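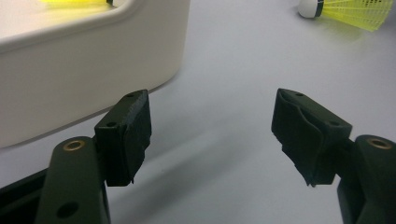

Help > Cameras > Action Cameras > Exposure

Exposure pumping indoors on a Groltix action cam

My Groltix shifts brightness every few seconds when I shoot a bench. Auto ISO, capped at 400, shutter on auto. Firmware is current. How do I stop it?

Answer by Hajnalka Kocsis
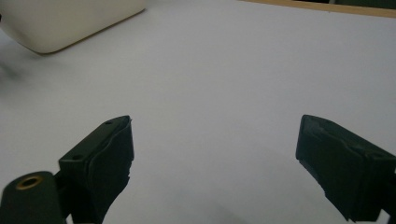 Auto metering aims for a mid tone, so the reading moves whenever dark and light areas trade places. A broad white tabletop with two dark gripper fingers at the bottom is a typical case: bring the fingers closer and the camera brightens the table. Lock exposure on the bare surface, then add +0.7 EV.

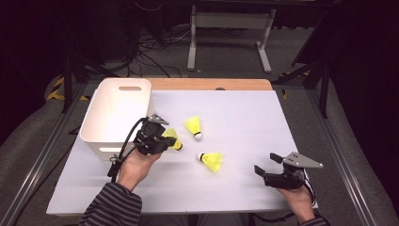 Set white balance by hand as well. Auto will drift even with exposure locked.

Answer by Ashour

Buy a light. Fixed mine.

Comments

zisbridge: Lock is in menu 103 on older firmware.

Harnness: Lock drops after sleep on mine. Set sleep to 600 seconds.

Contact | Copyright | Back to top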